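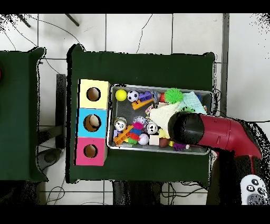
The small toys, with the yellow, blue and pink boxes they get sorted into.

December 27, 2023

Post 477, and it is going to be about tidying. The last few were about the trip to Varik and I have run out of things to say on that.

The small toys at Risen have been a nuisance for as long as I have been going there. The big things have always had a place. The farm goes on the bottom shelf, the train track goes in its bag, the puzzles are stacked flat. Anything smaller than a fist ended up in one plastic crate, a 44-litre one with a cracked lid, and to find one particular ball you had to tip the lot out on the tiles. Then somebody had to pick it all up again, usually me.

In April I bought drawer dividers from Šimko. They were good dividers, but the drawers they fitted were too shallow for most of the balls and the drawers would not close. The dividers are now in my kitchen and hold string, batteries and takeaway menus.

What we use now is much simpler. Everything small goes into one long metal container on the green table, all mixed up, and next to it there are three square boxes in a row. Each has a round hole in the top. You take a thing out and put it through the hole it belongs to. When the container is empty you have finished, and the boxes go on the shelf.

I like the holes more than I thought I would. With an open box people pile things on top, and by the end of the week there is a heap with a cloth hanging off it. With a hole you have to deal with one thing at a time, and if it does not fit through the hole it is too big to be in the small toys at all. That has settled several arguments.

The rule for the colours is this. Yellow is for anything that rolls. Blue is for anything you build with. Pink is for soft things and for whatever is left over. I wrote it on a piece of card and the card lasted 2 afternoons before it went missing, so now people just have to know it.

It works well enough for the plain cases. The bright yellow ball is a ball. The little football is a ball. The orange brick piece is for building and so is the purple one. The spiky ball I count as a ball, although there was a long conversation about whether it is a sensory toy and ought to live with those.

The trouble starts with the rest. Pompoms roll, but they are soft. The egg rolls, badly, and it was part of a kitchen set that has otherwise gone. I put the egg in pink and I find it in yellow. I have stopped moving it back.
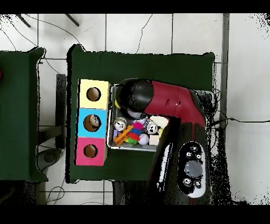
Blažena Ďurica thinks the cans should not be in with the small toys at all, because a can is heavy for its size next to a pompom and it lands on whatever is at the bottom of the box. She would rather see them on the shelf with the shop things, next to the till and the paper bags. I can see her point. On the other hand the ones in the first photo have cartoon eyes on their lids, and anything with a face on it gets carried about and never goes back to the shop shelf. They have been in with the small toys since the summer and I expect they will stay.

By my own rule they are a problem, though. A can rolls if you lay it down and does not if you stand it up. You can build with cans, and children do. I have decided they are blue. If you have a better idea, the comments are open.

A few other things I have learned from doing this most weeks:

Take the cloths out first. If you leave them until later they hide half of what is underneath, and small balls get caught up in the folds and go into the wrong box with them.

Do the big pieces before the little ones. I used to start with the little ones, thinking it would get the fiddly part over with, but they slide down into the gaps and you end up chasing them round the bottom.

Keep the boxes in the same order. Ours go yellow, blue, pink. I once put them out pink first because I was in a hurry, and I posted a whole handful of bricks into the wrong one without looking. Getting them back out through the hole took longer than the rest of the job.

Wrappers. Shiny paper is popular and I have given up throwing it away. It counts as soft, so pink.

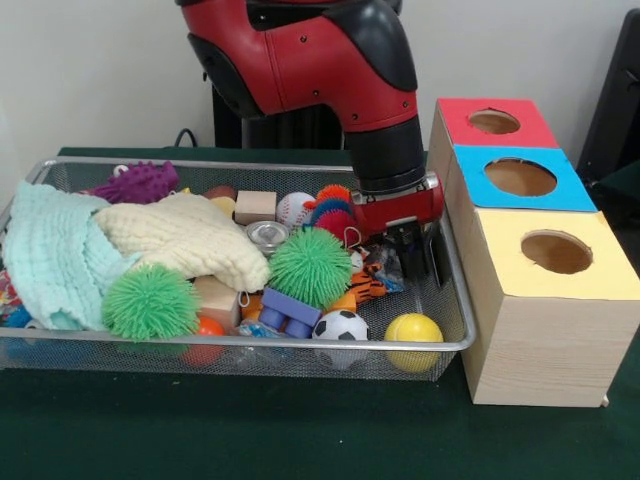 Matúš Vondráček wrote to say that at his place in Grurnlow they sort by colour instead, red things with red things and so on, and that even the youngest ones manage it without being told twice. I have thought about this. It would be easier to explain, and there would be no more discussion about the egg. But when somebody wants to play with balls they want all the balls, and I do not want them going through every box for them. It would also mean more boxes, as we have a good deal of purple and a good deal of green — and the mint-green cloth would start the whole argument again.

He also asked where the boxes come from. I do not know. They were at Risen when I started. The holes are a good size, and I would measure one for him if I remembered to take a tape measure.

The next job is the spiky purple toy. It is bumpy all over and has a blunt end like a bit of pipe, and it has been in all three boxes this month. It is not really a ball, you cannot build with it and I would not call it soft. For now it goes in pink with the leftovers.

After that it is the dressing-up rail, which needs 100 new hangers and a free morning. I have ordered the hangers. The cracked crate has gone to the tip, lid and all.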